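Riltgate Makers Club
Minutes of the June meeting, written up by Dorota Michalski

We started a little after 7 p.m. in the back room, with 13 of us there once the Primthorpe carpool got in. I was handed the notebook again, so these are in my words, and if I got yours wrong, tell me next time!

Last month's minutes were read (quickly) and approved. The drill press is still making that noise.

Main business was the visit to the Hestesow workshop, which most of us went on. Everybody had a great time and the talk ran long, so I'm only putting down the parts we might do something with. The Hestesow folks gave us almost two hours, including coffee, and let us ask anything we liked. The picking demonstration was the favorite by a mile. I could have stood there all afternoon.
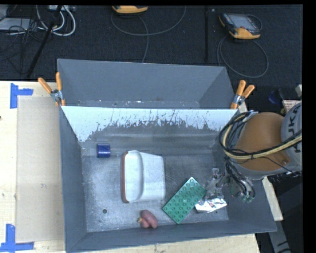 Our own picking bin came up next, the one we've been promising to build for the fall open day. Desmet (the small arm, for newer members, named after the street we found it on) has been sitting on its shelf since winter and I would love to see it working in front of people. I said we've been overthinking the bin and should copy what we saw at Hestesow: a metal bin with sloped sides on a plain wooden table, and the tall back panel just held on with orange spring clamps. We own a whole drawer of clamps! There was some back and forth over whether clamps would hold with kids leaning on the table. We agreed to try clamps first and drill later if we have to.

Then we got into what goes in the bin. Half the room wants matching blocks so Desmet looks good, and the other half (me included) wants a proper jumble, because a jumble is more fun to watch. No vote taken. Please bring 2 small things each from home next time, nothing sharp and nothing you'd be sad to lose, and we'll sort it out on the table.

Money: we have enough for the wood. Gas for the Primthorpe car was approved.

Thank-you card to Hestesow went around and everyone signed it. I'll mail it.

Any other business: the sign-up sheet for open day is on the door, mornings are still looking thin. Someone left a green thermos. It's in the sink.

We wrapped up at 9 p.m. Next meeting same room, same time, and I'm bringing the lemon bars.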